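Skenham Returns Bench: data card and readme

Version 2. Last edited June 27, 2023 by Marlies Fuchs, who also answers the questions.

What is in here

Recordings from the returns bench at the Skenham depot, where shops send back the snacks they ordered too many of. A robot arm with two black fingers picks things up and puts them down again. People used to do this. People still do a fair amount of it, as the section on staffing explains.

The set holds 538 recordings. Each one comes with the wrist view, the joint positions and a one-line note by whoever was on shift. The notes are part of the data and have not been tidied. "Went fine" and "went fine I suppose" are kept as separate entries, and Jarmila Paulík would like it known that she meant the difference.

How it was collected

The bench software is called Dullside. It was named during a long meeting and the name has outlived everyone's wish to change it. An operator starts an attempt, watches it, and marks it good, poor or stopped. Stopped means the operator pressed the button. It does not mean the operator did anything wrong, and we had to print that on a card before people would press it.

Goods were the usual mix from the returns cages: tubes, packets, small boxes, the odd tin. The table is plain grey because the old one had a wood pattern and Ctibor Říha spent a week arguing with it.

Long thin packs are the largest group, and they gave the most trouble. Wrist views of them are often smeared, as with this red and white tube above the open fingers, its lettering too blurred to read.
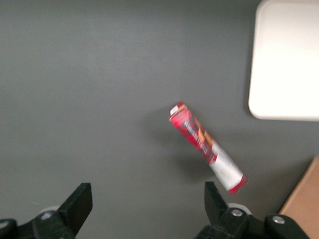 Labels

item_kind: tube, packet, box, tin, other. "Other" was meant to be rare.

outcome: good, poor, stopped.

blur: none, some, bad. Set by hand. Alžběta Urban did the first pass and Emília Polák did the second, and where they disagreed we kept the worse mark. If you are training something to read product names, leave out "bad" and be suspicious of "some".

contact: yes, no, can't tell. Please do not fold "can't tell" into "no". The first team to use the set did so and then wrote to us about their results.

shift_note: free text, in three languages and one private shorthand.

What changed for the people at the bench

We were asked to leave this out of the card. It seems relevant to anyone planning to use the data to sell an arm to another depot, so it stays.

Before the arm, four people sorted returns by hand and talked to each other. Now two do, one on each side of the guard, and the other two have gone to the goods-in desk, where the chairs are better. No jobs were lost, a sentence management likes very much. The work itself has become mostly watching. Alžběta says her wrists have stopped hurting and her neck has started.

Pay went up one grade, since the job is now called "operator". The target also went up, to 500 items a shift, a figure that came from the Erkomon brochure and had never met a foil packet. It was dropped in October after Jarmila took the brochure to the site meeting and read it aloud, slowly.

People learned to sort the cages so that awkward items reached the arm when somebody experienced was on. This is sensible, and it means that item kind and operator are not independent in this data. Split by shift, not at random.

Known problems

The clock on the bench computer ran two minutes fast for the whole of the first batch. We have left it.

Tins are too few to be worth scoring on their own.

Notes signed "Š" were written on the days when Šťastný, the agency, sent cover. There was more than one person behind that letter and we can't separate them.

Use

Free for research and teaching. Don't use the operator field to rank the operators. The staff agreed to the recordings on that condition, in writing, and Ctibor keeps the paper copy in a drawer that he locks.

Corrections go to Marlies. She reads them on Fridays, after the cages have been emptied – so not before four.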